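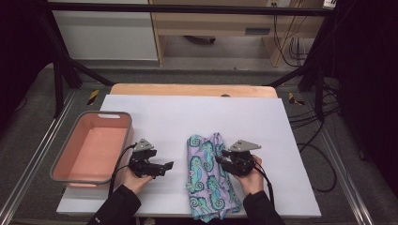 Folded seahorse fabric and an empty pink basket.

The free shipping experiment

30/08/2026

Back in May I decided that Brusura, my very small online stationery shop, should have free shipping. I'd been reading a newsletter for people who sell things on the internet, which is a bad habit, and the newsletter said customers hate paying for shipping. I am a customer. I hate paying for shipping. The case seemed closed.

What I hadn't worked through was that the post office also has feelings on the matter, and expects money.

My best-selling item is a pocket notebook that costs $6. Sending one to the other end of the country costs nearly that. So under the new policy, each notebook left the house with a good chunk of my afternoon and most of its own price, and I waved it off like a parent putting a kid through college. Orders went up right away! I told everyone. I told my sister, who asked whether the profit had also gone up, and I said we were looking at growth right now.

Sreekumar Poojary, who used to do the books for a much bigger store than mine, looked over my spreadsheet and asked which column was the postage. There wasn't one. There was a column called "misc" that had been gaining weight all spring.

So then I did what the grown-up shops do and set a minimum. Free shipping over $100. The Vemach dashboard (Vemach runs my checkout, and has opinions) put a little green bar at the top of the cart that fills up as you add things. "You're almost there!" it says, to a person with one notebook and a pencil. She is not almost there. She would need enough notebooks to open a competing store.

I got some emails about the bar. One was just the word "really" with a question mark.

I dropped it to $30 and the emails stopped, and then a new thing started, where people would order exactly enough to clear the line and send back the extra stuff a week later. I can't even be mad. I did the same thing to Serkeline last winter with a pair of socks. They never said a word about it, but they stopped sending me the birthday coupon, and I think we both know why.
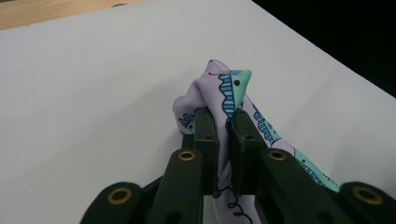 The other fix, the one every seller forum gets to sooner or later, is to add the postage to the price and call shipping free. I tried it on the Pinto pens for two weeks. It works, sort of. The trouble is that somebody buying four pens pays for shipping four times, and I know that, and I have to write them a cheerful thank-you card. Frøydis Hägglund bought four. She's been ordering from me since the shop was one page with a broken button on it, and she wrote to ask if the pens had gotten better, given the price. They had not gotten better. I refunded her the difference and put the old prices back that night.

So as of this week, shipping costs money again. It's a flat rate, it's shown on the product page before you put anything in the cart, and it's a bit less than I pay, which I've decided I can live with. The green bar is gone. It took me an embarrassingly long time to find the setting, which was under "Delight."

Orders are down some. The "misc" column is down a lot more. I still have 2,000 mailing stickers that say SHIPS FREE in a typeface I paid extra for, and if you order anything in the next few months, please don't read too much into the back of the envelope.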